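Folding Table Notes: Gray Jersey
Gallery page, Droddale laundry room series
Text by Joaquín Rivadeneira
Posted December 29, 2023

This page covers light jersey on a flat white surface. Shirting and towels have their own pages. Jersey is a knit, so it stretches under its own weight and takes a crease slowly. Both properties affect how it should be lifted, laid down and squared before the first fold.

The notes were written for the Droddale building, where the folding table is shared by 16 apartments and gets most of its use in the evening. The method was first tried in May and revised after the old table was replaced. The new top is harder and smoother, and a knit slides on it more easily than it did on the padded one.

1. Lifting

Take the garment from the pile by one point and raise it until most of the cloth hangs free. Twists show up as diagonal folds running down the hanging part. Let it turn until it stops. Shaking is useful for cotton shirting but does little for jersey and tends to stretch the neckline.

If the cloth is still twisted after it stops turning, set it down and pick it up again from a shoulder seam. The seam is the least elastic part of a T-shirt and gives the most repeatable hang.

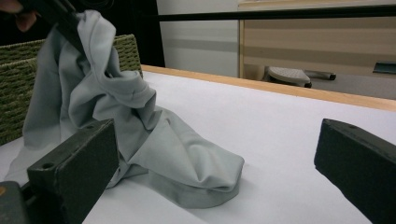

2. Lowering

Bring the hem down first and let the rest follow in the direction of the fold. A doubled hem should be opened at this stage with a flat hand, working from the middle toward the side seams. Once the body of the shirt is lying on top of it, the hem has to be pulled out from below, and that drags the lower third out of square.

Soft wrinkles in the upper layer can be left alone. They come out in the smoothing pass.

3. Smoothing

Work from the center line to the sides, then from the neck to the hem. Use the edge of the palm. Fingertips leave small ridges in a knit, most visible in pale solid colors under side light. Two passes are enough for a shirt of normal weight.

4. Folding

Sleeves in, sides to the center line, then thirds from the hem. For shelf storage the Verkside board gives a consistent width; for drawers I fold by eye and stand the shirts on edge. The Flenon board is narrower and suits children's sizes. Neither is needed for a single load.

5. Stacking

Stacks on the open shelf are kept to 6 shirts. Above that the bottom ones pick up a hard crease at the fold and the pile leans. Heavier knits go at the bottom, seams facing the wall.

Page notes

The Espinoza rack by the window is for flat drying only. Wet jersey on a hanger grows at the shoulders and will not fold square afterward.

Corrections to the text can be left in the folder on the shelf under the notice board. Please quote page number 2522, as the towel page uses the same section headings.

Next page: pillowcases and other small flat items.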